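Re: [grippers] soft finger kits for packaged goods, anyone?

Jonas Kuster wrote:
> We're looking at the Rovitz kit for household products, bags and
> bottles mixed. The brochure is all apples and bread rolls. Has
> anybody put it on something big and slippery? And is the finger
> swap as quick as they claim?

Hi Jonas, hi all,

Yes! We've had the Rovitz kit on our bench since February and I've been itching to write it up. Two from the wrist camera, on the kind of stuff you're asking about:

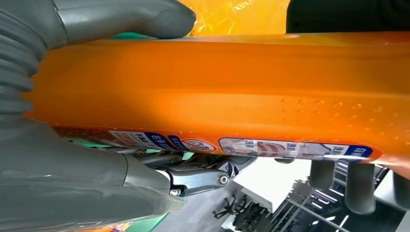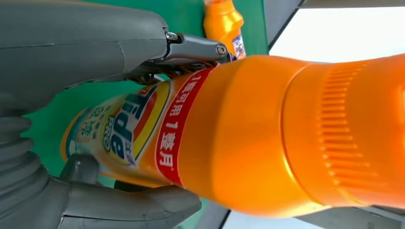
What won me over is how little tuning it wants. I set one closing force for bags and one for bottles, and that was my first afternoon (I'd blocked out the whole week for it, so I was pretty happy). We're past 2000 grasps on the first pair of fingers and I can't find a crack in them yet.

The swap is not as quick as they claim. It took me 12 minutes the first time, and I'm down to 7 now with the right hex key taped to the arm. Still fine for us, we don't change over much.

Things I'd ask them before you buy:

- which bellows you get. Ours came with the softer set and the stiff ones were extra.
- whether your wrist camera will fit. I had to move mine back 35 mm to get the fingertips in view.
- the driver for the Homex controller. It works great, but the manual is for the older version, so get the new one by email.

Full bottles grabbed near one end do want to tip when you speed up the wrist. I slowed the lift down and moved the grasp closer to the middle, and I'm much happier with it. Severin, didn't you see the same thing on the Kanier hand?

I can send my settings file to anyone who wants it. Next up for me is small sachets, and I really have no idea how that'll go!

Cheers,
Kalogeropoulos bench, second floor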